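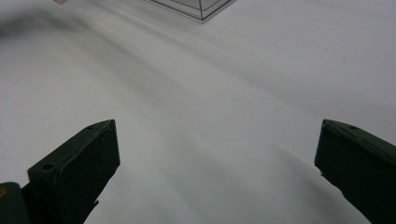 My board called Hall Ideas had 274 pins on it by the time I admitted that I was never going to own a hall like any of them. Most belong to people with a staircase that sweeps. Mine goes up eleven inches from the front door, in the manner of a ladder that has been to college. Still, if you stare at other people's houses for long enough a pattern comes through, and mine was very dark green with an awful lot of plain white round it, much the same balance as in the photo at the top: a bit of green so deep it's nearly olive, and then white, white and more white. I wanted that on the stairs. Green on the panelling and the handrail, white on everything else, and a small brass lamp to make me look like someone who reads in the evenings.

The first problem with dark green is that there are too many of them. I went to the paint shop on Mill Road for one tester and came home with a carrier bag. They all have names. There was one called Bristia, which sounds like a seaside town with a closed pier, and I loved it on the card. On the wall it went black at four in the afternoon and stayed black until breakfast. The next one looked like a school blazer. The one after that was a perfectly nice green that made the carpet look ill, and as the carpet is staying until I win something, the green had to go.

I settled in the end on Goltar 909, no name, just the number, from the trade shelf at the back where the lighting is bad and they don't do cards. It was cheaper too. I'd like to say I was led there by instinct but I was led there by Cirilo Mendoza, who lives next door but one and paints his front door every spring whether it needs it or not. He looked at my patchwork of testers through the open door, said "too blue, too blue, too brown, why", and wrote the number on the back of my gas bill.

Cirilo also has views on preparation. So does everybody with a website. On Pinterest, preparation takes up one photo, a woman in clean dungarees holding a sanding block and laughing. My own went on through most of April. The panelling had been painted by every owner since it was put up, and I don't believe one of them had sanded anything. I went down through magnolia, a sort of peach, a brown I can only describe as gravy, and then a pale blue that was really quite pretty and made me wonder for a whole evening if I'd got the wrong plan. (I went back through the board. There is a section of blue halls. I had saved them all in 2021, apparently in another life.)

Dust gets everywhere, by the way. I taped a sheet over the living room doorway and it got into the butter.

Then the white. I had assumed white would be the easy part, and I'd like that assumption struck from the record. Next to the green, the old white turned out to be cream, and the new white I'd bought for the ceiling looked like the inside of a fridge. I put a second coat on to see if it would calm down. It got brighter. My sister came round and asked if I was opening a dental practice. I've got used to it now, and after dark with only the lamp on it's really quite gentle, but I would go one step warmer if I were starting again, which I'm not.

A few things I would pass on, for anyone standing in the same aisle:

Paint your testers on lining paper and move them about. I painted mine straight on the wall and you can still see the ridge of the blazer one if you come downstairs slowly.

Buy one decent brush. I had a multipack from the supermarket and spent more time picking out bristles than painting. The Kalletti angled one cost as much as the whole pack and got me along the edge of every tread without tape. Well, nearly every tread.

Do the handrail last, and do it when nobody in the house needs to go to bed. I did it at nine at night. We slept upstairs with our elbows tucked in and there's a thumbprint near the top that no one has owned up to.

Eggshell on the woodwork, whatever the pictures show. Full gloss in dark green looks glorious online and in my hall it showed me my own shins.

The storage was the last bit. Every hall on the board has a bench with baskets under it and a single straw hat hanging above. We have coats, wellies, a scooter and a bag of things going to the charity shop that has been going there since Christmas. I bought the Kubo unit, the narrow one, 684 mm wide, for a gap I had measured at 690, and it went in with a noise I'd rather not hear again. It isn't coming out. If we move house, the unit is included. The scooter doesn't fit in it, so that lives on the bottom step, where it always did, against freshly painted panelling.

The lamp arrived this morning, May 5, 2025, after three weeks and two apology emails, and it's smaller than I thought. It gives off enough light to find the lamp. I've ordered a stronger bulb and started a new board for the landing, which has only 23 pins on it so far and all of them have a window seat. We don't have a window on the landing. Cirilo says yellow.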